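Average audience vs. reach for a nightly news show – which one supports "most watched"?

Posted in: Broadcasting > Audience measurement

Rosine Tanguy

I do research and scheduling for a small regional station in the Hastarow market. Our 7 p.m. news hour is hosted by a presenter named Juhász, and the promotions department wants to run a line saying the show is "the most watched news program in Hastarow." I have been asked to confirm the line before it goes on air and into a print ad, and I am not comfortable with the numbers I was given.

We buy our ratings from Statmont. They run a meter panel of 700 homes for the whole region, of which 306 are in the Hastarow zone. We read the data through Trilline, the dashboard software, and do not have respondent-level files.

For April, Trilline shows the following for the zone:

Our show has the higher monthly reach. On average audience it is behind the competing newscast, which runs only half an hour. On share we are level with them. There is also a column called "Index" where we are at 100 and they are slightly above that, and I can't find a definition for it in the help pages.

Promotions is using the reach number. The host's agent has already repeated it in an interview with a trade newsletter, so there is some pressure to find that it is correct.

My questions are really these. Is reach a legitimate basis for "most watched"? Does the difference in program length matter? And is a panel this size large enough to rank two shows that are this close? The average audience rating for both is near 20 percent of homes in the zone.

One more detail: the April figures I have are labeled "live + same day." I have not received the consolidated version yet.

Eino Kinnunen

Reach is real data so you can use it. Every station does this. Just put "source: Statmont" in small type at the bottom and you are covered.

If the other station complains you can point them to the report. They probably have a metric where they are first too.

Adebayo Ekpo

I would not rely on the answer above. A source line tells the reader where a number came from. It does not make the claim match the number.

Taking your points in order.

Reach and average audience measure different things. Reach counts each home (or person, depending on the report) once if it met a minimum viewing threshold at any time in the period. The threshold is set by the vendor and is usually short. Someone who switched on early for the movie after your news and caught the last few minutes of the weather may be in your monthly reach, with the same weight as a person who watched every night. Average audience is the mean number of viewers across all the minutes of the program. It takes both the number of people and the time they stayed into account.

In ordinary trade usage, "most watched" without a qualifier is read as average audience. If you mean reach, the claim should say so: "reaches more homes in a month than any other newscast in Hastarow." That sentence is supported by what you describe, assuming the sample holds up (see below). "Most watched" is not.

Program length matters for reach and matters less for average audience. An hour has twice as many minutes as a half hour in which a home can meet the threshold, so the longer program has an advantage in reach that has nothing to do with its appeal. Average audience divides by duration, so that advantage is removed. There is a smaller effect the other way: long programs tend to lose viewers in the last quarter, and that pulls the average down. If your competitor airs in the first half of your hour, ask for your own average over that half hour only. Compare like with like, and if you come out ahead, you have a claim you can state precisely, with the time period given.

Being level on share while behind on average audience is not a contradiction. Share is the percentage of sets in use at the time. Rating is the percentage of all homes in the zone. If fewer sets are on during your second half hour than during the first, the same share gives a lower rating. I would guess that is what you are seeing, but the half-hour breakdown will show it.

Index: in most tools an index of 100 means equal to a base. The base could be the market average, the same month last year, or the first program in the table. If you are at exactly 100 and sit in the first row, my guess is that Trilline is using your own program as the base, in which case the column carries no new information. Look for a setting for the base row. I don't have Trilline here, so I can't say where it is.

Sampling error: for a simple random sample of 306 homes and a rating of 20 percent, the standard error is the square root of (0.20 x 0.80 / 306), or 2.3 percentage points. Multiply by 1.96 and the 95 percent interval is plus or minus 4.5 points. With the full 700 it would be plus or minus 3.0, but you can't use the full panel for a claim that names the Hastarow zone.

Some cautions with that calculation. It is for a single measurement. A monthly average uses many nights, so the interval is narrower, but not by as much as you would expect from treating each night as a new sample, given that the same homes are measured each time. Weighting pushes the interval back out. And the error on the difference between two shows is not the error on either one alone – the same homes are choosing between them, so the two ratings are correlated. Statmont should be able to provide a standard error for the difference. Ask for it in writing and ask whether weighting effects are included.

Practically, if the gap is under two points in either direction, I would not publish a ranking from one month. Use a longer period.

On "live + same day": wait for the consolidated figures. News gets less delayed viewing than drama, so the change is likely to be small, but when two programs are close a small change can reverse the order. Whatever version you use, name it in the source line.

A source line I would accept looks like this:

Statmont, Hastarow zone, [month or period], consolidated, average audience, homes, [days and time period], [list of competing programs compared].

If there is no room for that in the ad, put it on the station's website and refer to it.

As for the interview, I'd send the newsletter the correct wording. The station may be held to what the agent said if it repeats or links to it, but that is a legal matter and the answer depends on where you are.

Rosine Tanguy

Thank you, that is clear. You were right on the index: there is a "base row" field under table options and it defaults to the first program. When I set it to the zone average we are both well above 100.

I have asked Statmont for the half-hour split and the standard error of the difference. I will recommend the reach wording for now, with the period and the word "reach" in the line itself.

Sheyla Chambi

Agree with nearly all of what Adebayo wrote. A few additions from having worked on the panel side.

Check whether your reach figure is "any minute" or has a consecutive-minutes rule. Two vendors can report very different reach for the same program on this setting alone, and some dashboards let the user change it. If somebody in promotions changed it before exporting, the export may not show that. Rerun it yourself with the default and save the settings page with the report.

Also check homes against persons. A home with four people watching counts once in a homes report. A newscast with more single-person homes in its audience looks stronger on homes than on persons. Your wording has to match: "more homes" and "more viewers" are separate claims, and you may win one and lose the other.

Third, look at how many of the 306 homes were in tab on an average night. Installed panel and in-tab panel are different numbers. Meters fail, people go on vacation, and homes get dropped for a night when the data is incomplete. The error calculation should use the in-tab count. The vendor publishes it somewhere, usually in the methodology appendix and not in the dashboard.

Last, audit the calendar. If your competitor was preempted by sports on several nights, ask how those nights are treated. In some reports they are excluded from the average, in others a shortened program still counts at full weight. For monthly reach a missing night is simply lost opportunity, and that again favors the show that aired every night.

None of this is a reason to withhold a claim altogether. Keep a one-page record with the query, settings, date of export and the name of whoever approved the wording. If a complaint comes in later, that page will be the first thing you are asked for.

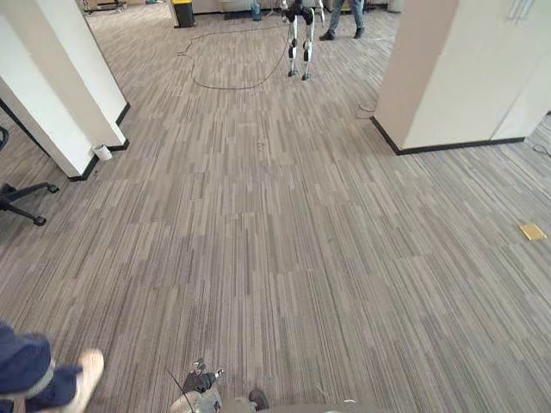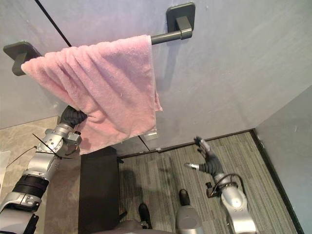
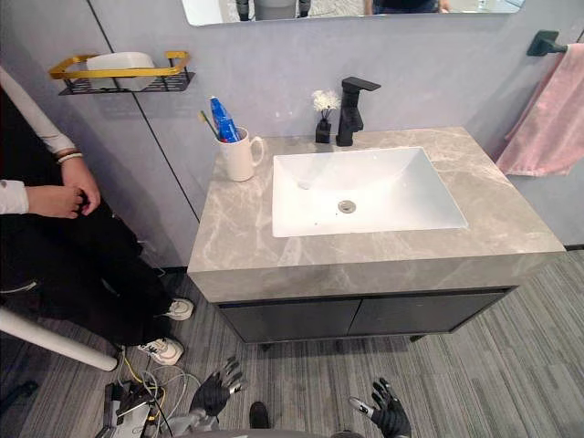

From first to last: office carpet and pillars, pink towel on its bar, vanity with black faucet.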